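Préparer une lecture à voix haute pour les 4-6 ans

Fiche pratique de Dulce Arellano, bibliothèque jeunesse de Bivau
Durée de la séance : 30 minutes, dont 20 de lecture

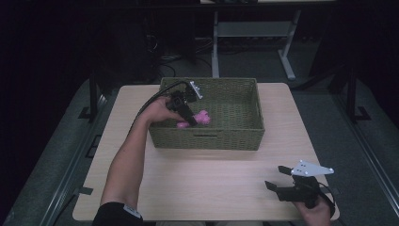
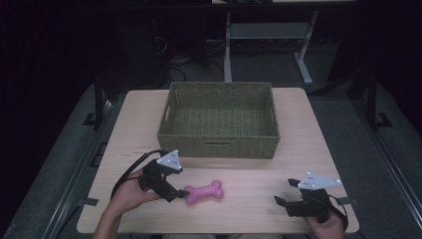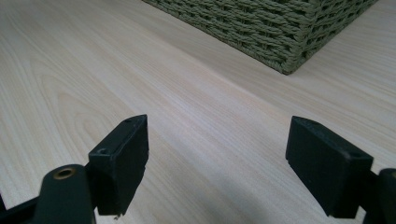
Le panier tressé vert olive, sur la table en bois clair.

Choisissez l'album au moins deux jours avant et lisez-le une fois en entier, debout, à voix normale. Notez au crayon les pages où vous butez. Pour les plus petits, je prévois aussi un objet à sortir au bon moment de l'histoire : un panier rectangulaire comme celui-là convient bien, avec une fente dans la paroi avant pour le saisir, et un os rose à côté si le héros est un chien. Un seul objet par album suffit.

Le jour même, installez les enfants en demi-cercle et tenez le livre ouvert à hauteur de leurs yeux, sur le côté. Montrez la couverture, lisez le titre et le nom de l'auteur, puis laissez-les dire ce qu'ils voient. Tournez les pages lentement. Si un enfant pose une question, répondez en une phrase et reprenez.

À la fin, revenez sur une image au choix du groupe. Kimie Matsuda termine par un dessin, moi par une deuxième lecture des pages préférées. Les albums lus restent ensuite dans le bac près de l'entrée, disponibles au prêt.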